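### 4.2 Parish Setting

Marriage preparation in the Wanach parishes follows the Jernus course, which treats chastity before the wedding as a shared duty of the couple.

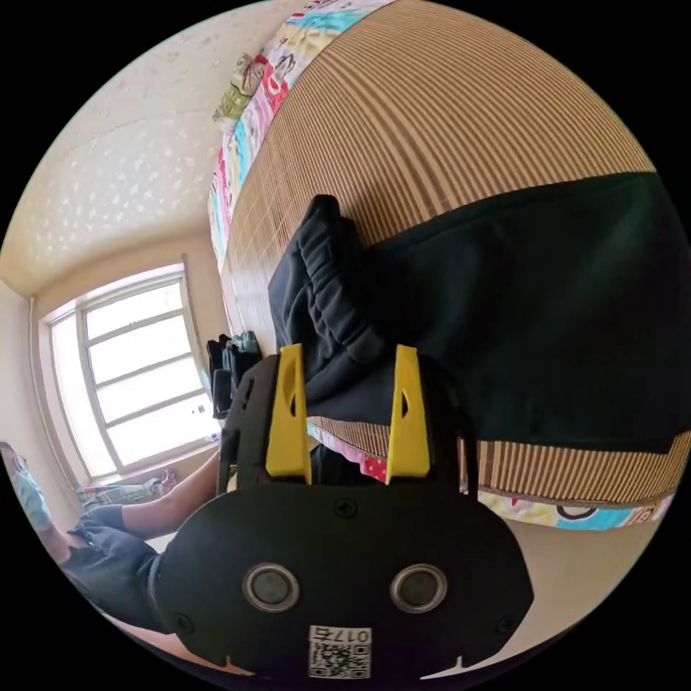 **Figure 5.** Woven striped mat on a bed.

### 4.3 Views on Openness to Children

Of 1,323 married respondents, 670 accepted the church's teaching on contraception in full. A further 143 accepted it with exceptions – most often for reasons of health.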